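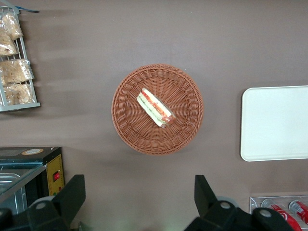
FOR IMMEDIATE RELEASE

Foronine Workshop Publishes Build Files for Tabletop Food-Handling Arm

February 19, 2024. The Foronine shared workshop has published the complete build files for Turnetti, a bench-mounted robot arm built by members for handling packaged food on a tabletop. The release includes printable parts, wiring diagrams, a parts list and the control software, all under an open license.

Turnetti was designed and assembled by four members of the workshop over 20 weeks, on a single shared bench. Structural parts were printed on the workshop's own machines. Shafts and mounting plates were turned and cut in the metal shop. The design calls for no machined part larger than a hobby mill can hold.

The arm carries a two-finger parallel gripper with a camera at the wrist, looking down past the fingertips at the work surface. The current test layout is a small snack counter: a wire rack of bagged bread, a woven basket, a white tray, a countertop appliance and a clear holder for drink cans. The basic task is to move a wrapped sandwich between the basket and the tray.

"Clear film was the hardest material we worked with," said Līga Urbonaitė, who wrote the grasp planner. "It throws highlights, and the highlights move when the camera moves. The planner now takes the outline of the item from several wrist positions before it commits to a grasp angle."

A wedge-cut sandwich also limits how hard the gripper may close. Turnetti reads motor current in both fingers and stops at a set threshold, which the user can change for each type of item. The fingers are held by exposed bolts and can be replaced without removing the wrist housing or the camera cable.

The released software includes a set of 3526 logged grasp attempts, both successful and failed, with motor current and joint position for each. Failed attempts are labeled by cause. Members recorded the set on the same bench using ordinary room lighting.

"People building at home will not have our bench or our lights, so the calibration routine had to be short," said Wiebke Sauerland, who designed the gripper. "It runs through 9 poses and writes one file. If the camera gets bumped, run it again."

Known limitations are listed in the build notes. The arm does not open bags, and it does not operate appliance switches. Cans lying on their sides can be picked only when there is finger clearance on both sides of the can. Bags stacked in the rack must be taken from the top down.

A revised wrist with a shorter cable path is planned for August. Builders who have already printed the current wrist will be able to keep their existing fingers and motors.

Build files and assembly notes are available from the Foronine project page and at the workshop front desk. Questions about the hardware should be addressed to Pacita Tan, and questions about the software to Līga Urbonaitė.

Press contact: Divina Tolentino, Foronine Workshop

###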